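Wanyama Community Help > Home & Garden > Storage

How do you stop kitchen cupboards turning into chaos?

Posted by Ploltia, Tuesday

We moved into a flat with a tiny galley kitchen in January and I love it, but the cupboards are beating me! There are only three, they're very deep, and everything ends up in one big heap. Last night I found 17 tins at the back of one of them, including four of chickpeas I'd forgotten buying. Foil, cling film and sandwich bags are the worst – the boxes slide about and fall out whenever I open the door. We rent, so no drilling. Any ideas for under £30?

3 replies

Hussam Matar
Oh, I love this sort of job! Take everything out first, all of it, and put it on the floor or a bed where you can see it. I did mine on a wet Sunday and had 107 items from two cupboards, which was a bit of a shock. Group things by when you use them. Breakfast stuff goes together, baking stuff goes together, and anything you only want at Christmas goes right up top.

For deep cupboards you want things that pull forward like a drawer. Long plastic tubs with a handle at the front are brilliant for tins – lay the tins on their sides with the labels up and you can read the lot at a glance. Measure the depth before you go shopping, and measure the door opening too, as the hinges can steal a good couple of centimetres. I forgot and had to take a whole set back.

As for your foil and film, stand the boxes on end in something with tall sides. A magazine file does it, or a wire basket if you've got one going spare. They take up hardly any room that way and you can grab the one you want. 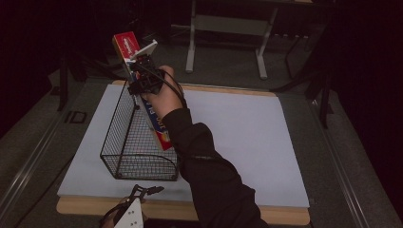
Tall box, wire basket

Mine came in at £26 for both cupboards and it's stayed tidy ever since. Do post how you get on!

Prorkach
tension rods. get the spring ones for net curtains, no drilling needed

Vumisport
Agree with Hussam about emptying the lot. I'd add a list on the inside of the door, just a bit of paper and some tape, and cross tins off as you use them. It's saved us a fortune on chickpeas. Turntables are great in corners as well, but check the height of your oil bottles first!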